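Cleaning the Supplier List at Burnon: Report on a Work Placement Project

Author: Jhosep Nina
Workplace supervisor: Johanna Steiner
Course supervisor: Tegan Sheehan

1. Background

My placement was in the accounts payable office of Burnon, a distributor of workshop supplies. The office has used the Tronel accounting package for many years. When I arrived in November, the supplier list had 530 records, and Ms Steiner asked me to find out which of them were duplicates or no longer used, and to propose a rule for how new ones should be entered.

The supplier record in Tronel has a field called Search Name. The system fills it by copying the first fifteen characters of the full name, and most people leave it as it is. This field is what the clerk sees when entering an invoice. If one clerk has typed "The Mikex Company" and another "Mikex Co.", the two records are far apart in the list, and a third clerk may decide that the supplier does not exist and create it again.

2. How I worked

I exported the list to a spreadsheet and sorted it three times: by business number, by bank account and by postal code. Sorting by name was less useful than I expected, for the reason given above. Every pair of records with the same business number was marked, and then I opened both in Tronel to see the last payment date.

I did not delete anything. Tronel does not permit a record with history to be deleted, it can only be put on hold. Before each hold I asked Hamish Pomare, who enters most of the invoices, whether the supplier was still in use. In a few cases his answer was different from what the dates suggested. Tripathi, for instance, sends one invoice per year for calibration, and by my first rule (no payment in the last six months) it would have been put on hold by mistake. After this I changed the rule to eighteen months.

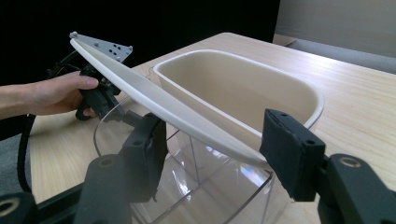 Figure 1. Hand-held gripper with curved white strip and perforated plate.

3. Results

At the end of the work, 466 records were still active. The others were put on hold with a note in the comment field which says the number of the record that replaces them, if there is one. I consider this note important, as an old purchase order can still point to the old record, and the clerk must know where to go.

During the check we also found 2 invoices which had been paid twice. In both cases the same invoice number was entered under two different supplier records. Tronel gives a warning for a repeated invoice number only inside one supplier, so no warning appeared. Ms Steiner wrote to the suppliers and asked for a credit note. One had arrived before my placement finished — the other was still open.

4. The naming rule

The rule I proposed is short. The business number must be searched before a new supplier is created. The Search Name starts with the main word of the name, without "The" and without the legal form. Branches of the same supplier get the same Search Name followed by the city.

Tayla Ashby from purchasing did not agree with the last point. She prefers the branch code, because her order forms are printed with it. We discussed it at one meeting and decided to use the city in the Search Name and keep the branch code in the second reference field. I am not sure this is the best solution, as the second reference field is not shown in the invoice window.

5. Limits of the work

I had no access to the general ledger, so I could not check whether the duplicate records had been posted to different expense accounts. It is probable that some were. Also, the bank account comparison was done only for domestic suppliers — foreign accounts are stored as free text, with spaces in different places, and I did not have time to clean them. The spreadsheet with my marks is saved in the shared folder of the office, and the column headings are explained on its second sheet.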